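**产品评测:Kiravus 双指夹爪及随附控制软件(教学与轻型检测用途)**

评测单位:Mudbridge 设备评估室
执笔:Beverley McKinnon
复核:Vaughan Ashby
日期:2026年2月12日

本评测针对 Kiravus 双指夹爪及其配套控制软件,重点为接近固定表面作业时的停止性能与故障处理。夹爪由本室自行采购,供应商 Yimyam 未参与测试,亦未在发布前审阅本文。评测期间发生一次非预期闭合故障,本室据此调整了总体结论,故障经过及处置情况一并刊载。

## 一、评测范围

Kiravus 夹爪面向培训机构和小型检测车间销售,安装于轻型机械臂末端,用于取放小件、揭取胶带及贴近板面的简单操作。本室评测涵盖安装与标定、夹持一致性、近表面作业、故障响应、文档与售后五个方面。重载夹持、洁净环境及户外使用不在本次范围之内。

测试自去年11月开始,共完成62个作业循环。每个循环包括接近、闭合、保持、释放和退回五个步骤,由同一控制程序调用,操作人员为 Phúc Lại,安全监督为 Merle Mahuika。两人均已完成本室的机械臂操作培训。

## 二、安装与标定

机械安装过程较为顺利。法兰接口与说明书图纸一致,紧固件齐全,线缆长度适中,但线缆在腕部转弯处缺少固定点,用户需自备扎带。本室建议安装后先以低速走完腕部全部行程,确认线缆无牵拉,再进行通电标定。

标定由软件向导引导,依次记录全开位、全闭位和接触阈值。向导的步骤编排清楚,中文界面用语基本准确,仅“保持”与“锁定”两词在不同页面混用。对于新操作人员,这一混用可能造成误解:在该软件中,“保持”指维持当前夹持力,“锁定”则禁止一切动作指令。供应商应在后续版本中统一。

## 三、夹持一致性

在常规取放任务中,夹爪动作平稳,开合过程未见明显顿挫。指面垫对小件有较好的约束作用,释放后工件的位置偏移在本室可接受范围内。连续作业时噪声较低,适合教室环境。

软件提供接触力曲线的实时显示,刷新及时,可按循环导出。导出文件仅含时间与力值,不含指令编号,用户若需追溯某一动作由哪条指令触发,须另行比对系统日志。这一缺陷在正常使用中影响有限,在故障调查中则十分不便,下文将再次提及。

## 四、近表面作业

近表面作业是本次评测的重点。夹爪张开后接近竖直的浅色板面,两指位于目标区域两侧,由控制程序决定停止距离。此类作业对停止性能要求较高,板面上的孔位、胶带及阴影也会对依赖视觉定位的用户构成干扰。

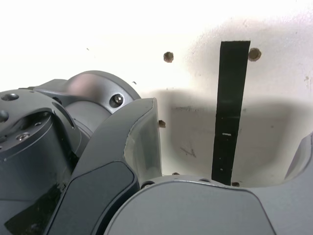
图1 夹爪与带孔浅色板面,两指之间可见竖直黑色胶带。

在受控速度下,夹爪的停止位置总体稳定。速度提高后,停止指令与实际停止之间的延迟有所增加,操作界面对此没有任何提示。说明书给出的安全距离只有单一数值,未按速度分级。本室认为,用户不应直接采用该数值,应在自身工况下重新测定并留出余量。

## 五、故障经过

非预期闭合发生在第20个循环的退回阶段。按照程序,夹爪此时应保持张开,机械臂沿原路径离开板面。操作界面显示“通信恢复”后,夹爪随即执行了一次闭合,左右两指同时动作。当时机械臂仍在低速移动。Merle Mahuika 按下急停按钮,机械臂停止,夹爪则在完成闭合后才断开动力。

故障发生时,作业区内无人员肢体进入,未造成人身伤害。测试随即中止,现场断电挂牌,日志及力曲线由本室封存。

经比对日志,直接原因为控制软件在通信短时中断后重新发送了缓存中的末条夹爪指令。该指令属于上一循环,已经执行完毕,本应在确认后清除。软件未核对指令的时效,也未要求操作人员在通信恢复后重新授权,夹爪因此将过期指令视为有效指令。

调查同时发现另一项问题:急停信号在默认接线方式下仅切断机械臂动力,夹爪由独立电源供电,只有在当前动作完成后才响应停止请求。说明书附录载有联锁接线图,但正文安装章节未予引用,标定向导亦不检查联锁是否接通。本室初次安装时依照正文操作,未接入该联锁。此项属于本室安装审查的疏漏,已记入内部整改记录。

## 六、处置与复测

本室对上述故障采取以下措施:

- 按附录接线图将夹爪电源接入急停回路,并由安装人员以外的人员复核;
- 在控制程序中清空通信中断前的指令缓存,恢复后须人工确认方可继续;
- 近表面作业的最高速度下调,退回阶段禁止夹爪动作;
- 通电状态下,任何人员不得将手伸入两指之间,包括调整胶带或清理板面。

措施落实后,本室在剩余循环中人为制造通信中断3次,夹爪均未出现非预期动作。该次数不足以证明故障已彻底消除,仅可说明在本室试验条件下,现有措施有效。急停复测中,夹爪与机械臂均能立即断开动力。需要说明的是,断电后夹指的夹持力随之消失,工件可能坠落,用户应在夹持区域下方设置托盘或限制人员站位。

## 七、文档与售后

说明书篇幅适当,图示清晰,机械部分质量较高。安全部分较为薄弱,联锁接线、断电后果和通信恢复行为分散于不同章节,且无交叉索引。供应商提供的快速入门卡完全未涉及急停。

本室将日志提交 Yimyam 后,于2个工作日内收到书面答复。技术支持负责人 Raelene Donnelly 在答复中确认缓存重发行为可以复现,表示将提供软件修订版,并在安装章节中补充联锁要求。截至本文定稿,修订版尚未交付。答复的速度和坦诚程度值得肯定,但未说明是否将主动通知已购用户。本室已就此去函追问。

## 八、与同类产品的比较

本室此前评测的 Suvent 夹爪在通信恢复后默认进入锁定状态,须人工解除,操作略显繁琐,安全性则明显占优。Suvent 的力曲线功能较为简单,标定时间也更长。若用户的首要需求为教学演示和数据记录,Kiravus 的软件体验更佳;若作业区可能有学员靠近,应优先考虑前者的默认锁定机制。

## 九、评测结论

| 项目 | 评定 |
|---|---|
| 安装与标定 | 良好 |
| 夹持一致性 | 良好 |
| 近表面作业 | 合格,须限速 |
| 故障响应 | 不合格(出厂默认配置) |
| 文档与售后 | 合格 |

总体评定:**暂不推荐采购**。已购用户应立即检查急停联锁,未接入联锁的设备应停止使用。软件修订版交付后,本室将就通信恢复与急停响应两项重新测试,并更新本评定。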